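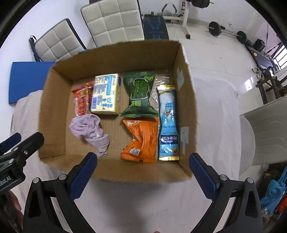

Cardboard box with cut top edges, tape still on the inside of one wall.

**Subject:** Re: [caltlow-stores] Logger readings inside closed boxes

On the January readings, Lai-ching Choi wrote:

> I have been through the Skernside export and I don't trust it. The room logger swings up and down with the heating, as you would expect. The one inside the closed box hardly moves. Either it is faulty or it has been averaging when it should have been recording spot values.
>
> I also can't get the two files to line up. Mestano shows the box peak well after the room peak, and on some days there is no box peak at all. Could the clocks have drifted? Both were set from the same laptop.
>
> If the box figures are right I don't see why we are paying to run the dehumidifier overnight. If they are wrong I'd like to know before we buy more of the Owino loggers.
>
> Lai-ching

Lai-ching, all,

I don't think the logger is faulty. What you describe is what a closed cardboard box full of paper normally does.

Board and paper both take up and give off water vapour. When the room gets damper, some moisture works its way through the walls and the lid gap, and most of it is absorbed before the air inside has changed much. Relative humidity in the box therefore follows the room with a delay and a much smaller swing. A half-empty box follows it more closely. A box with a badly fitting lid is closer still, and an open one will give you the room reading with a little noise on top.

Temperature is a separate matter. It gets through the board in hours, so the box temperature should track the room fairly well. It does in your file: the two lines sit almost on top of each other once the room has settled at 19 degrees. A failed sensor would normally show up in both channels on this model, as they share a chip. That is my main reason for thinking the unit is sound.

On averaging: the Owino units can do either. Look at the header of the raw file, not the Mestano version, which drops it on import. The line you want is `mode`. If it says `inst` you have spot values. If it says `mean` each row is the mean of the interval before it. In any case it makes little difference here. Both units are set to one reading a minute, so 1440 rows a day, and a one-minute mean is not going to flatten a daily cycle.

That rate is far too high for this job, by the way. It fills the memory and runs the battery down, and nobody will look at humidity in a paper store minute by minute. I would set the box unit to one reading an hour and leave the room unit a bit faster so that we can see door openings.

As for the clocks, drift is possible but it can't be the whole story, given that the temperature peaks line up. If one clock were out, temperature and humidity would be shifted by the same amount. You can check this without any software:

1. Open both raw files and find a day with a clear rise when the heating came on.
2. Note the time of the temperature rise in each.
3. Do the same for humidity.
4. If only the humidity is late, it is the box and not the clock.

There is one trap in the Mestano plots. The default smoothing is applied per channel, and it picks the window from the spread of the data. A flat channel gets a longer window, so your box humidity has been smoothed more heavily than the room, which moves the small peaks and removes some altogether. Turn it off under the series options before comparing anything. I suspect this is where your missing peaks went.

I would be careful with the dehumidifier question. A box that barely moves over a day can still climb steadily over a season, and by the time the inside reading looks bad there is a good deal of water held in the paper. It then takes just as long to come out again. The figure to watch is the slow trend, and eight weeks of data is the least I would want before changing the overnight setting. We have over half of that already - the rest will come in without anyone doing anything, provided the batteries last.

I'd suggest the following for Skernside:

- leave the present box unit where it is, same box, same shelf
- put a second unit in a box on the bottom shelf against the outside wall
- keep the lids shut between downloads
- swap the 2 units over once, halfway through, so that any offset between them shows up

The last point matters more than the make of logger. The quoted accuracy on these is wide enough that two units side by side can disagree by more than the effect we are after. If anyone has a salt calibration kit they could lend, I would rather use that and skip the swap.

No view on buying more until we have the second box. Could you send me the raw files from both units? The exports have lost too much to work from.

Regards,
Xiaoqing Tian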